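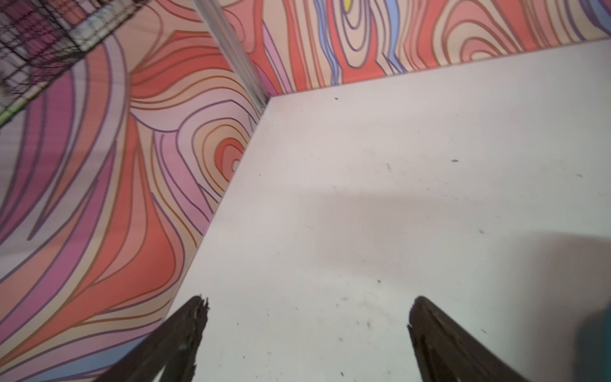

What's going wrong

Hi all, Delyth Prosser again (I opened the ticket on the webmail form, hope it landed in the right pile). Our newsletter goes out through Kahsay Mail to 494 people, and the last one went weird. Most of the list got it fine. Then 19 folks got it with the whole body blank - subject line okay, my name okay, then nothing but the unsubscribe link. I sent it again to just those addresses and it was blank again!

What I've tried so far

Logged out and back in. Switched from Firefox to Chrome. Made a brand new draft and pasted the text in from my word processor, same as I always do. Sent a one-line test to Bienvenido Padilla, who is one of the blank ones, and that came through perfectly, so his mailbox is clearly alive. Then I sent him the full issue and he got the big white nothing.

I also turned off the signature, which felt clever at the time and did zip.

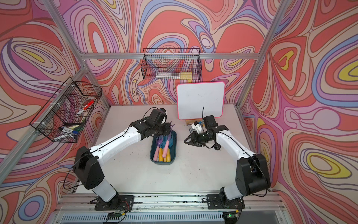 Nia Lloyd: Hi Delyth, thanks for the detail. Could you tell us whether the people with blank copies read their mail as plain text? Also, please open the draft, go to Format, and see if "Send text version" is checked. No need to resend to the full list yet.

Okay, I looked, and it was checked, but the box under it where the text version goes was completely empty. I've never touched that box in my life. The old editor filled it in for me, I think? We got moved to the new one last July and I've mostly used the Drudness template between then and now, so maybe the template was carrying it along. This issue was the first one I built from scratch.

Called Bienvenido and yes, he has his mail set to plain text. Tegwen Jenkins does too. Those are the only 2 I could get on the phone.
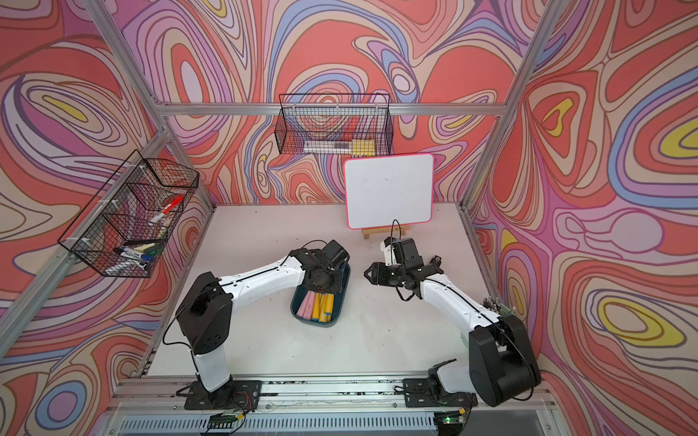 Erkdale, 3 Mar 2024

Did the test Nia asked for. Clicked "Generate from message," saved, sent to Bienvenido and Tegwen only. Both got the full text. The links look ugly, all spelled out in parentheses, but I can live with that.

Then I sent it to the rest of the blank ones and I'm waiting to hear back. Can somebody tell me if the button has to be clicked every time, or does it stick? I changed one typo afterward and the text version still had the typo in it.
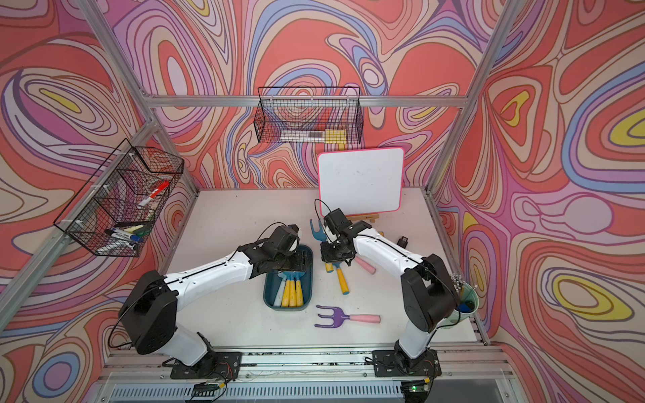 Attachment 4: table and patterned walls

Leaving the ticket open until I get an answer on the button.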